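Protective stop on cycle 689

The bin-picking cell stopped itself again on Wednesday night's long run, so I spent most of 31st March reading logs. The run was set for 3412 cycles. It got through 689.

The controller reported a collision on axis 4. The torque trace shows no impact, only a slow ramp over the last part of the approach into the bin, and the same ramp at lower amplitude in earlier cycles that passed. Illia Nazarenko suggested the cable bundle. It wraps the joint on the outside, and on poses that reach toward the rear left corner it has very little slack left. The torque monitor can't tell a taut cable from a bin wall. 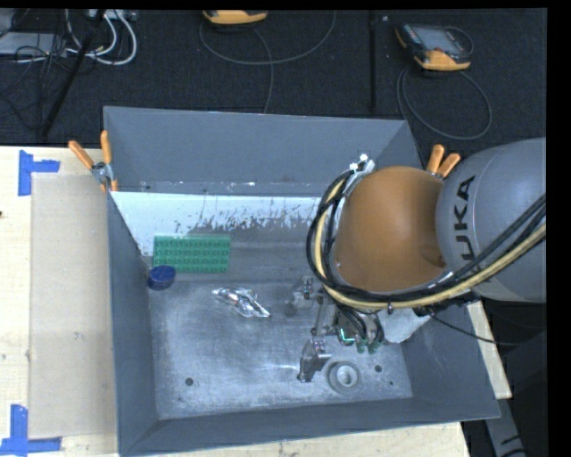

KUKA arm reaching into the bin, cables around the orange joint housing.

I replayed the failing pose at reduced speed with the pendant in hand. The ramp came back every time. With the lower tie loosened and the bundle given more length, it was gone for 100 consecutive approaches.

Raising the collision threshold would also have cleared the fault. Tsegereda Nigatu asked for that in August and I still say no — the threshold is what protects the gripper fingers from the bin floor.

Remaining work: a strain limit in the Ralutska planner for that wrist range, and a proper cable guide. The guide is on order from Hultarholm.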